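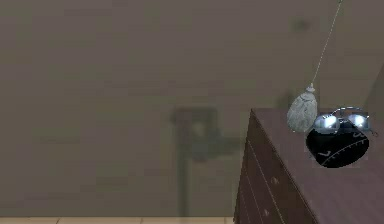

Musty smell in an old dresser, what gets it out for good?

Search all topics Search

drawer_trouble

Okay so I bought a dark reddish-brown dresser at Malý, the secondhand place over in Bondard, for 62 dollars, and I love it except that everything I put in it comes out smelling like my grandmother's basement. Not awful, just... old. I've had it since May. So far I've wiped the drawers down twice with dish soap, left them out on the porch for a weekend, and stuffed them with newspaper. The newspaper helped for maybe a week and then we were right back where we started. My sweaters are living in a laundry bag on the closet floor and I'm getting tired of it.

I don't want to strip or refinish the outside, I like it the way it is. It's the inside of the drawers, which is bare wood, and I think the back panel too (I stuck my head in there and wow). Is there something I can put on the wood, or do I give up and use it for board games? I'd like to keep this cheap if I can, but I'm willing to spend a little.

tallgrass62

Baking soda. Put an open box in every drawer and shut them. Worked for my fridge so it should work for you. 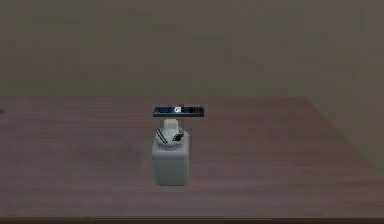 Posted by plainsawn, 12 Sep 2019

Baking soda is fine but it only deals with the air in the drawer, and your smell is in the wood. I've been through this with three pieces now, so here goes!

First take all the drawers out and vacuum everything, including the runners and the corners of the case. Then wipe the bare wood with white vinegar and water, half and half, on a rag that's barely damp. Don't soak it or the drawer bottoms will swell and you'll be fighting them all winter. Let it dry for a good 10 days with the drawers out. I know that sounds like forever, but mine were still a little damp at the joints when I rushed it — and the smell came back worse.

If it's still there after that, seal it. I used a clear shellac called Tornuvine, two thin coats on the inside of the drawers and one on the back panel. Open the windows, it stinks while it's going on. Leave the runners bare or they'll stick (rub a candle on them instead). I've also tried those Plidow charcoal bags and they were okay, I still keep one in with the wool.

Do check the back panel for fuzzy spots before you seal anything. If you find mold, deal with that first and wear a mask.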